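Small metal gears and the plate they go with: what do you lay them out on?

Posted by gearlash, 2023-04-20 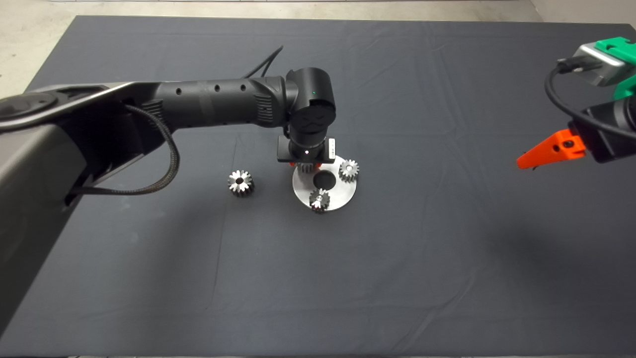
I've been redoing a little gear train from an old Fahy winder I picked up at a swap meet in September, and I'm sick of chasing parts across the bench. Bare wood was hopeless, so I put a dark cloth down and I like it so far (the gears show up great against it!). My trouble is what comes next. Do you keep the gears right beside the plate, or do you tray everything and only take out the one you're fitting? And does anybody worry about lint?

mossy_lathe wrote:
Cloth, always. Mine is an old tablecloth folded double. A dropped gear lands and stays put, where on a hard top it rolls straight for the floor vent. Ask me how I know.

pinion242 wrote:
Going to disagree with mossy here. Cloth sheds. You won't see it until there's a fuzzy ring packed into the teeth with the grease, and then you're picking at it with a toothpick all evening. I switched to a Gomanlow silicone mat, paid 24 bucks, never went back. Wipes clean with a paper towel.

mossy_lathe wrote:
Depends on the cloth! Terry, sure, that's a disaster. A flat tight weave that's been washed a bunch of times hardly sheds at all. And those mats grab dust like crazy, mine looked like a cat slept on it.

gearlash wrote:
Ha, ok, so I wash it first. I honestly hadn't thought about grease, I've been fitting everything dry to check the mesh and then oiling at the end. What about the order though? Two of mine are close enough in size that I've mixed them up twice already.

tuckerbench wrote:
Lay them around the plate in the order they go on, starting at the top and going clockwise. Plate in the middle. I've done it that way for years and I don't label a thing. If I get called to dinner I can come back and still know where I was.

pinion242 wrote:
Until somebody bumps the table. Muffin tin. One gear per cup.

tuckerbench wrote:
Muffin tin is fine for storage but you lose the orientation. If a gear has one worn face you want to know which side was up, and rattling around in a cup you won't.

pinion242 wrote:
Sharpie dot on the top face. Comes off with alcohol.

fernhollow wrote:
Dot gets my vote too. I'm working on an Undero feeder right now and the gears all look like cousins. I also put painter's tape on the cloth with numbers on it, looks silly but works.

gearlash wrote:
Tape on the cloth, I like that. Going to try the clockwise thing with a dot on each one and see if I can get through a whole Saturday without swapping those two again. Still not sold on the mat, sorry pinion!

Recent threads
Fivska calipers, worth fixing?
Best rag for oily hands
Stripped set screw, 100 ways I've tried
Show us your parts drawers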